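Small Tables, Side Tables and Things That Hold a Drink
Last updated: October

Hello and welcome to the side table page! If you've come over from the chairs page you already know how this goes. I buy old furniture that other people have given up on, I fix what I can, I live with it for a while, and then I write down what I think of it. My wife would like me to add that "a while" has sometimes meant years. She isn't wrong.

Small tables are my favorites, and I'll tell you why. A big table makes demands. You have to clear it, set it, find six chairs for it and argue about where it goes. A small table just sits next to you and takes whatever you hand it — a drink, a book, your glasses, the mail you don't want to open. I've had more good evenings next to a cheap side table than I ever had at a proper dining set, and if a table has a drawer as well, I'm usually reaching for my wallet before I've checked the legs.

The drawer is where I look first, by the way. People at sales run a hand over the top and say "ooh, nice," and never pull the drawer out. Pull it out! All the way, if the seller doesn't mind. Look at the bottom panel, look at the corners, and slide it back in slowly with one finger. If it goes crooked with one finger it'll go crooked for the rest of your life. I learned that from Anselmo Prieto, who sold me my first nightstand out of the back of his van and was decent enough to show me what was wrong with it after I'd paid.

I also like an open space over the drawer. A closed cabinet door on a small table is a nuisance, it hits your knee and you stop using it. An open shelf gets used every day. Magazines go in there, or a folded blanket, or the remote, and you can see at a glance what you've got.

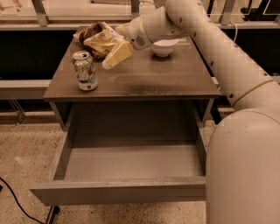
Snacks are the real test of a top, if you ask me. Anybody can make a table look good with a vase on it. Put down a soda, a bag of chips and a little bowl for the dip and you find out quickly whether there's enough room, and whether you'll be bumping the can every time you go for a handful. I like to have the can on one side and the bowl on the other with the bag somewhere at the back, so my sleeve doesn't drag through anything. Begoña Esteban wrote in to say she puts the bowl in the middle and always will. We've agreed to leave it there.

On the subject of scuffs: I leave most of them alone. A brown top with a bit of shine will show every mark you make, and you can drive yourself crazy chasing them. For a dark smudge I start with a barely damp cloth, then a dry one, and then I wait until the next day and look at it in daylight before I do anything else. Half the time I decide I can live with it. I used to go straight for the Zostmont polish, and I put so much of it on one poor table that your cup would slide if you breathed on it. The can is still in the garage, nearly full, if anyone local wants it.

Dust in the drawer is another matter, and I'm a bit fussy there. I take the drawer right out, tip it over the trash, give it a good smack on the underside (very satisfying) and finish with a dry paintbrush in the corners. Then a paper liner if I'm going to keep anything nice in it. If it's only going to be batteries and rubber bands I skip the liner.

A few of you asked about height. I want the top level with the arm of the chair, or a touch lower. Higher than that and you're lifting your drink over a wall. Danang Kusuma cut down the legs on his to get it right and then bought a new couch, so now he has two tables with short legs and a couch that's too tall for both. Measure after the couch arrives, please!

I'm still looking for a small Bultwood table with its own knob on the drawer, any finish, any condition short of firewood. I paid 5 dollars for my last one and gave it away on a Monday when I was feeling generous, and I've regretted it ever since. If you've got one sitting under a pile of laundry, drop me a note and we'll work something out.

Filed under: Living Room, Side Tables, Secondhand Finds

Contact | © Jianhua Lü, all rights reserved | Back to top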